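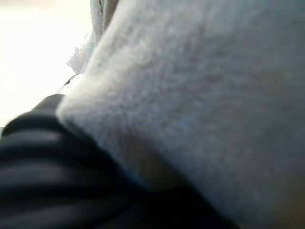 Hisell Match Towel, one season in

Bought two of these before preseason, one for me and one for the keeper's bag. Sunday-league level stuff, nothing fancy. Well, second tier of the county league if you want to be picky.

The good
Soaks up a lot. Gloves, ball, face, whatever. Played Tremblay away in November, rain the whole ninety, and I was still getting the ball dry for long throws at 80 minutes. My old Cluradex one was done by halftime.

Clip is decent. Goes on the net or the ad boards and stays there. Used it on a chain link fence too, fine.

Washed it 40 times by now, on warm. Still soft, has'nt shrunk.

The not so good
Loop stitching went on one of them after six weeks. Emailed, got a reply from a Waltraud Grabner in customer service, new one came in four days. No photos asked for, no arguing. Credit for that.

Sheds like mad the first three washes. Do NOT put it in with the kit. Our away shorts are navy and they were'nt for a while.

Takes forever to dry. Overnight on a radiator and the middle was still damp at 7 am. If you have back to back games get two.

Sizing
Says hand size on the tag, more like a small gym towel. Too big for the side pocket of my Drumen boot bag, has to go in the main bit with the shin pads.

Would I buy again
Yeah. Not at full price tho, wait for the end of season sale. Keepers and long throw guys, get one. Everyone else just bring one from home.

4 out of 5, lost one for the loop.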